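Jelwood Household Words
Data card and README, release 2

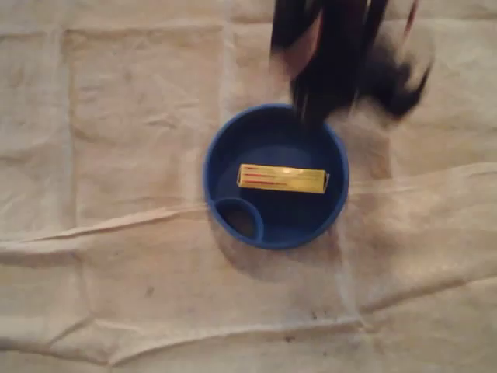 Jelwood is a word list of everyday household vocabulary as it is spoken and written in Canadian homes. It has 3,000 entries. Each one is a headword with its common alternates, a short plain definition, a region note and at least one usage sentence. The list was put together for people who write spelling tools, adult literacy materials, crosswords and second-language lessons, and who were tired of getting "faucet" corrected to "tap" or the other way round depending on which dictionary their software shipped with.

Maintainer: Orvokki Jääskeläinen
Last updated: April 2026

What is in the package

jelwood_main.csv is the full list, one headword per row.
jelwood_core.csv is a subset of 1,000 headwords suited to beginner readers.
sentences.csv holds the usage sentences, keyed to the headword by entry_id.
regions.txt explains the region codes.
CHANGES.txt lists edits since release 1.

All files are UTF-8 with Unix line endings. Fields are separated by commas and quoted where needed. The first row of each CSV is a header.

Fields in the main file

entry_id: a stable number. Numbers are never reused, even when an entry is withdrawn.
headword: the form we consider most common in edited Canadian writing.
alternates: other spellings or words for the same thing, separated by semicolons.
definition: one line, 30 words at most.
room: kitchen, laundry, bath, bedroom, yard, garage or general.
region: a code from regions.txt. Blank means no regional pattern was noticed.
register: neutral, informal or dated.
note: free text, often blank.

Spelling

Headwords follow Canadian practice: colour, centre, grey, mould, cheque, but tire and aluminum. Where Canadian writers are split, as with yogurt and yoghurt, the headword is the form our contributors used more and the other goes in alternates. Contributors' own spelling was kept in sentences.csv unless it was plainly a typing slip. You will find "colour" and "color" in the sentences of the same contributor, and this is left alone.

Where the words came from

The first batch was taken from kitchen and laundry notes, shopping lists and chore charts written out by contributors for this purpose. The second batch came from an online form, called Kikelau after the street the maintainer was living on at the time, which asked people to name household things from a written clue. A clue might read "the thing you put the dirty dishes in to carry them outside." Answers to the clues make up most of the alternates column.

The bathroom and laundry entries were checked against a separate glossary lent by Triantafyllou, a small publisher of workbooks for newcomers. No definitions were copied from it. Entries that appeared in the glossary and had been missed by us were sent back through the form before being added.

Known problems

Western and Ontario contributors are over-represented. Atlantic terms are thin, and the region code for Newfoundland and Labrador should be read as "we heard it from someone there" and no more than that. There are very few entries from the North.

French loans used in English by Quebec speakers (dep, guichet) are included only where a contributor used them in an English sentence.

The register labels were assigned by one person. "Chesterfield" is marked dated, and we have had letters on the subject.

Basin, bowl, dishpan and tub overlap badly. In release 1 they were cross-listed as alternates of each other, which produced odd results in lookup tools. They are now separate entries with a note pointing from one to the next. The same has been done for cloth, rag and tea towel, and will be done for cupboard, cabinet and press when there is time.

The garage section has not been proofread.

Using the list

Load the main file and filter on the room or region column as needed. If you only want a spell-check supplement, take headword and alternates, split on the semicolon, strip spaces and remove duplicates. Ilitden, the small command-line tool in the scripts folder, does this and writes a plain text file. It needs no installation beyond Python 3.

Corrections

Send the entry_id, the change you want and where you live or grew up. One correction per message is easier to track. Requests to remove a usage sentence are acted on without question if they come from the person who wrote it.

Licence

The list may be copied, changed and used in commercial work with credit to Jelwood Household Words. The usage sentences carry the same terms.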